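The Smell in Number 13

Ladan Karimi did not believe in the smell. She had been a building inspector for 19 years, and in that time people had called her out for gas leaks that were cabbage, for mold that was coffee, and once for a dead body that was a wheel of cheese behind a radiator.

"It comes at night," said Alžběta Havlíček, who had met her at the door in slippers. "Pipe tobacco. My husband's brand. He smoked Hollitz, from the yellow tin, and you can't even buy it now."

"When did he pass?"

"October."

Ladan wrote down October, mostly to have something to do with her pen. Grief had a nose, in her experience. She kept that to herself.

"And where is it strongest?"

"In the kitchen. By the hood. It comes down out of the hood."
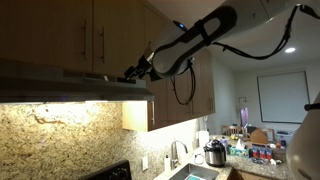

The range hood, under the wooden cabinets.

Ladan held a strip of tissue under the hood and watched it hang. She turned the fan on and the tissue went up. She turned it off and the tissue came down. As far as she could tell it was a hood.

"You smell nothing," said Mrs. Havlíček.

"I smell dish soap."

"It's too early. He never smoked before nine."

There was a chair pulled up to the counter with a cushion on it, and a paperback lying open on its face. So she sat here and waited for it. Ladan had seen that before too. A man on Garus Street used to sit up with his water heater.

She could have left then. The form had a box for No Cause Found and she had checked it many times with a clear conscience. But the building was managed by Boonyarit, and Boonyarit's people had told her on the phone, before she even asked, that every kitchen in the place had its own duct straight to the roof. In her experience nobody offered you the ductwork unless there was something the matter with the ductwork.

"Who lives under you?" she asked.

"A young man. Very quiet. He's from Mellomitz, he works in an office."

"Does he smoke?"

"He has a bicycle," said Mrs. Havlíček, as if that settled it.

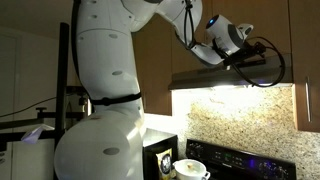

Ladan took the stairs down and knocked, and no one came. She sniffed at the keyhole, feeling foolish, and got floor wax. When she came back up the kitchen was dimmer than she had left it, and she stood a minute in the doorway, not liking how ready she was to be impressed. A big white arm leaned over in there with a black strap buckled around it and one small blue light shining near the end, and for a second, with the clock ticking, even that looked like somebody bending down to check on the soup. That was how it worked, she thought. You gave a tired person a quiet room and a sad story, and she would find company in anything. She switched on her flashlight and looked at her watch. It was ten minutes to nine.

"You may as well stay," said Mrs. Havlíček. "I have plum cake."

The cake was dry. They ate it anyway. Mrs. Havlíček talked about her husband, who had not been, by the sound of it, an easy man. He had once gone 20 days without speaking to her over a borrowed ladder. He had lost 400 dollars on a horse and told her it was dental work.

"And you want him back in the hood?" Ladan said. It came out ruder than she meant it.

"I didn't say I wanted him. I said I smelled him. I would like to know if I have to start being angry again."

Nine o'clock came. Ladan breathed in through her nose. Dish soap, plums, a little dust.

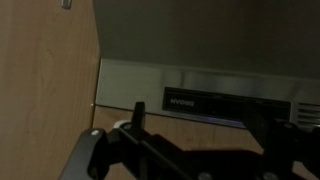 Beside the cabinet, later on.

At a quarter past, something changed. It was thin and sweet, and it was tobacco, and she would have sworn to that in court. She held up the tissue. It leaned toward her, away from the hood, with the fan off.

"Backdraft," she said. "You're sharing a duct. Somebody in this building smokes a pipe, and it's coming down your side."

"The young man with the bicycle."

"Or somebody else. I'll put it in the report. They'll have to fit a damper."

Mrs. Havlíček looked up at the hood for some time. "Hollitz," she said. "Where would a boy like that get Hollitz?"

Ladan had no opinion on that. Tobacco was tobacco. She wrote Shared Duct, dated it 8 July 2019, and signed. Then she knocked downstairs again on her way out, longer this time. A neighbor across the landing opened her door on the chain and said he'd been gone for weeks, he was home with his parents, and could she please stop that banging.

Ladan thanked her. There were other floors. There were plenty of other floors, and any one of them could have a pipe on it. She stood on the landing with the form in her hand, and after a while she started up the stairs to try the next door.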